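Pemley Council Approves Longer Hours at Wendlow Tool Library

August 6, 2023

PEMLEY – The Pemley Town Council has approved an extension of opening hours at the Wendlow Tool Library, along with a revised schedule of loan periods and late fees. The new hours take effect at the start of next month.

Under the measure, the library will remain open until 8 p.m. on four evenings a week. It currently closes at 5 p.m., a time that many working residents told the council they could not meet.

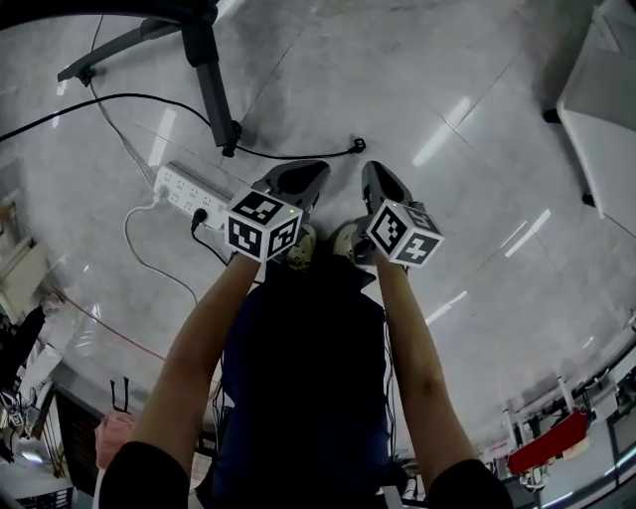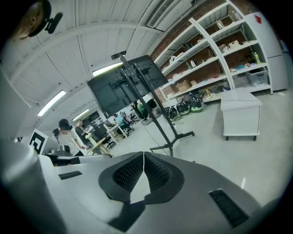 Hand-held grippers. The second picture also shows a white corrugated ceiling.

The library lent 2,103 items in the past fiscal year, compared with 1,709 the year before. Pressure washers, tile cutters and extension ladders were the most requested items in both years. Residents of Pemley may borrow at no charge with proof of address. Residents of neighboring Skollitz pay an annual fee of $66, and that amount will not change.

"The demand is in the evening, and the doors have been closed in the evening," said Mebrat Jemal, director of the library. "Members have been asking for this change in every survey we have conducted."

The standard loan period will increase from five days to seven. Items with a waiting list will continue to be lent for three days and may not be renewed. Late fees will be charged per item and per day, with a maximum of $20 for any single loan. Members with unpaid fees will have until the end of the calendar year to settle them at the previous rate.

The council also accepted a report on the condition of the collection, which now holds almost 700 items. The report recommended that older corded drills and two table saws be withdrawn and that repair work on gasoline-powered equipment be sent to an outside shop. A contract for that work was awarded to Gebretsadik Small Engine, of Skollitz, for a term of one year.

Council members discussed whether the later hours would add to parking demand on the street outside the building. The council directed town staff to review parking there and to report back in February. Overnight parking rules on the street remain in force.

Reservations may be made by telephone or at the front desk. Items must be returned clean, with all attachments and cases, no later than 30 minutes before closing. Returns left outside the building will not be accepted, and members remain responsible for any item until it has been checked in by staff.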